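Home | Forums | Members | Search | Log in
Print this page | E-mail this thread

Forum: Practice and Standards
Topic: Handling of glass containers during hand-held gripper sessions – proposed wording

jbodnar
The Trenex working practice for hand-held gripper tools is due for revision in March. Section 4 currently states that glass containers "should be handled with care," and members have pointed out that this gives an operator no guidance whatever. I propose the following replacement text and invite comment before it goes to the editors.

4.1 Open glass containers shall be inspected for chips at the rim before each session.
4.2 Knit gloves shall be worn on both hands whenever a glass container is lifted.
4.3 A glass container weighing more than the tool's stated limit shall be supported by the free hand throughout the lift.
4.4 Any breakage shall end the session. The table shall be cleared and the jaws examined before work resumes.

Jenő Bodnár, section editor

r_aitken
I support 4.1 and 4.4 as written. I cannot support 4.3. At Pletton we reviewed 1,088 recorded lifts last year, and in 97 of them the operator had brought in the free hand for reasons unrelated to weight: the container was wide, or it was slippery, or its contents shifted. Weight is the wrong test. An operator will know that a jar feels unsafe well before knowing what it weighs.

I would suggest: "The free hand shall be used whenever the operator judges that the jaws alone will not hold the container securely."

Rory Aitken

mdunbar
With respect to the previous poster, a rule that depends on the operator's judgment cannot be audited. Our site at Tosh used wording of that kind for two seasons. One team supported every jar, another supported none, and both teams were in compliance. The recordings from the two teams could not be used together, and 23 sessions had to be repeated.

If weight is not acceptable, the section might refer to the opening of the jaws. A container wider than the jaws can close on is supported. A container within their range is not.

There is a further question of contents. A jar filled with small loose items behaves differently from an empty one of the same size, particularly when it is tilted. Once the items begin to move, the load moves with them.

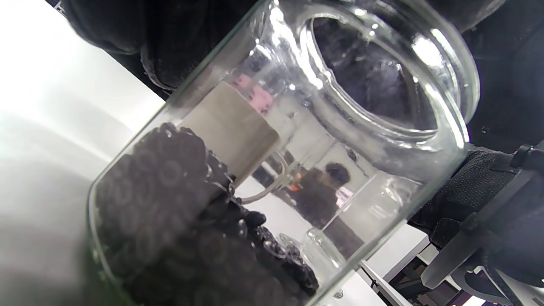 For that reason I would add a separate clause covering filled containers, and I would place it ahead of the clause on support so that it is read first. Proposed text: "A container holding loose items shall not be tilted past the point at which its contents begin to slide, unless pouring is the stated task."

Mhairi Dunbar

i.semaan
The clause on filled containers is welcome. Could the drafters confirm whether "loose items" includes liquids? Operators at Kesero work with both, and the present document treats liquids in section 6, where a different glove is required. We would not wish to see two sections in conflict.

On 4.2, I ask that the requirement state a fit as well as a type. A knit glove that is one size too large will catch on the jaw, and the operator then has to free it while holding the glass.

Issa Semaan

jbodnar
Liquids remain in section 6. I will amend the text to read "loose solid items." The point on fit is accepted and 4.2 will read "close-fitting knit gloves."

r_aitken
I have no objection to the clause on contents. I maintain my objection to a jaw-width test. A narrow jar can be slippery, and under Ms. Dunbar's wording the operator would be forbidden to steady it. That is a worse result than an uneven data set – repeated sessions are an expense, but cut hands are an injury.

mdunbar
My wording was not intended to forbid support, only to state when it is required. I accept that it reads as a prohibition. "Not required" in place of "not" would correct this. Teams that choose to support a narrow container should then note it in the session log, so that the recordings can be sorted later.

s.galbraith
The log entry is the part I would keep from this discussion. We have asked for it on every lift since last fall, and 98 percent of our entries are now complete. It is one check box and does not slow the work.

I am less persuaded by 4.4. Ending a session for any breakage is appropriate for glass on the table. It seems excessive for a chipped rim found when the container is set down, where the container could simply be withdrawn.

Skye Galbraith

jbodnar
A chip leaves fragments, and fragments are not always found. I intend to keep 4.4 unchanged unless other members share the objection. Clause 4.3 will go forward with both versions shown side by side, and members may record a preference in this thread until noon on Saturday.

r_aitken
Preference recorded for operator judgment, with the log entry added.

i.semaan
Kesero prefers the jaw-width version as corrected.

Last updated: Saturday, 11:40 a.m.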